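Why Do We Give Presents?

Think about the last present you gave somebody. Maybe you bought it with your own money, or maybe you made it at the kitchen table. Either way, you gave away something you could have kept. People all over the world do this, and they have done it for a very long time.

How did it start?

We can't say who gave the first present. Long before there were stores, people shared food, tools and shells with their neighbors. Sharing was useful. If your family had a good day of fishing, you gave some fish to the family next door. When they had a good day, they gave some to you.

Those early presents also sent a message. They said, "We are friends, and you can count on us."

Do people give presents the same way everywhere?

No. In some families, you open a present right away while everyone watches. In others, it is more polite to say thank you and open it later. In Japan, many people hand over a present with two hands to show respect. In some places guests always bring a little something when they come to dinner, such as fruit or flowers.

If you are visiting a friend and don't know what their family does, you can ask. Most people like telling you how they do things at home.

Does a present have to cost a lot?

A present can cost nothing at all. Grown-ups often keep drawings and cards for years, even after they have forgotten what came in the box.

A good present shows that you noticed something about the person. Your uncle is always losing his pencils, so you decorate a can to keep them in. Your sister likes one song, so you learn to play it.

What if I get something I don't like?

This happens to everybody. You might get a sweater that itches or a book you already have. You can still say thank you and mean it, because someone spent time thinking of you. You don't have to say it is your favorite thing in the world. "Thank you for thinking of me" is true every time.

Later, at home, you can talk to a parent about what to do with it.

Some presents you can give without spending money

1. A coupon book. Fold three sheets of paper in half and staple them along the fold. On each page, write one job you will do, such as "I will set the table" or "I will walk the dog."

2. A helping hour. Pick a chore the person doesn't enjoy and do it with them. Ask a grown-up first if the chore uses tools or cleaners.

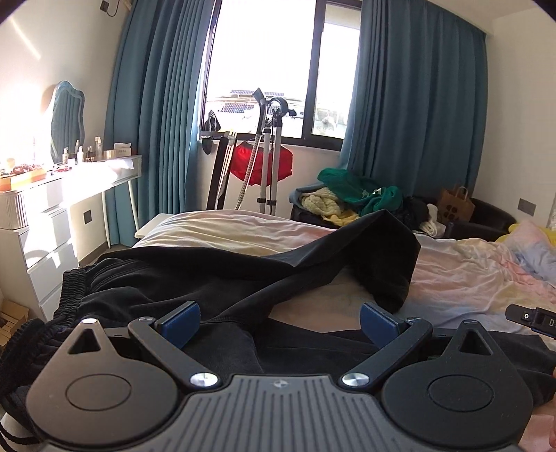
3. A memory letter. Write about one day you spent together. Put in small things, like what you ate and what made you laugh.

4. A story read out loud. Grandparents like this one, and it works over the phone too.

When you have finished, fold the paper or wrap the present, write the person's name on it and put it somewhere safe until it is time to give it.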